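Home News Events Courses Visit Contact
Search this site Enter keyword Go

Old glass finds new work on the Parri practice table

The Parri learning centre in Muvdale has opened a practice table for simple chemistry, and the first groups from Stindesdale will come to use it after 10th June. The table is meant for adults who return to study and who have perhaps not touched a test tube for many years. The centre had the idea in March, when a short survey of its evening learners showed that many of them were afraid of the practical part of their course, much more than of the written part.

Most of the glass comes from the former school laboratory at Tonmont, which closed its science rooms last year. The centre received 93 pieces in all. They were washed, checked for cracks and sorted by size, and the pieces with damaged rims were put away and will not be used. A small grant of 900 pounds paid for the rest, mainly for goggles, gloves and a lockable cupboard.

The table has a large brown wooden top, and the things on it are the ordinary ones which a beginner meets first: a test tube, a beaker with graduation marks, a small white dish, a pair of metal crucible tongs. There is also a flask on a small black stand, and a white desk lamp with a neck that bends, so that a learner can bring the light to the place where it is needed.
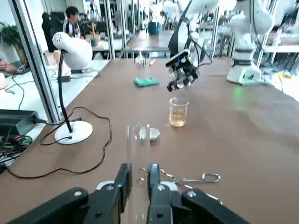 What the learners will do

The first session is about handling only. Each learner takes up a piece of glass, holds it upright, puts it down again in another place and says its name. This sounds very easy, but the centre believes that it is the right beginning. A person who is nervous holds the glass too hard or too high, and then looks at the hand and not at the level of the liquid.

In the second session the groups will pour and measure. The liquid for this exercise is water with a little food colouring, in a pale yellow tone. A strong colour would be nicer to look at, but the course team prefers the pale one, as it teaches people to look carefully. Learners read the level with their eyes at the same height as the liquid, write the number down, and then compare it with the number of their neighbour.

The marks on the side of a beaker are only approximate, and this point is part of the lesson too. Many beginners trust them completely. For an exact amount one takes a measuring cylinder or a pipette, and these will come in the third session. The beaker is for mixing, for carrying and for pouring, and its spout should point away from the hand which holds it.

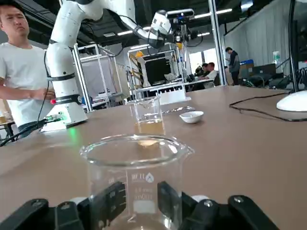
The white dish is kept for the last evening, when a salt solution will be left to dry slowly so that the crystals can be seen the week after. No burner will be used in this first course. The centre would like to add heating later -- this is why the tongs are already among the equipment -- but it must first wait for the fire inspection of the building. Until then the learners will practise with the tongs on a cold dish. They lift it, carry it the length of the table and set it down without noise.

Each group has 10 places, and the centre plans to take roughly 30 learners before the summer break. Priority goes to people who are already enrolled in the evening science course, and the places which remain are open to other residents of Muvdale and Stindesdale. The course is free of charge. Goggles and gloves are provided, but learners are asked to come in closed shoes and to tie back long hair.

A leaflet with the names and drawings of all pieces can be collected at the front desk. It was written in simple English, and a version with larger letters is in preparation. The centre asks that people who would like the larger version say so when they register, so that enough copies can be printed.

More glass would also be welcome, especially measuring cylinders and stoppers, of which the Tonmont delivery contained very few. Thermometers with mercury cannot be accepted, and the same is true for any bottle which still has a chemical in it. Donations can be left at the front desk during opening hours, wrapped in newspaper and with a note of what is inside.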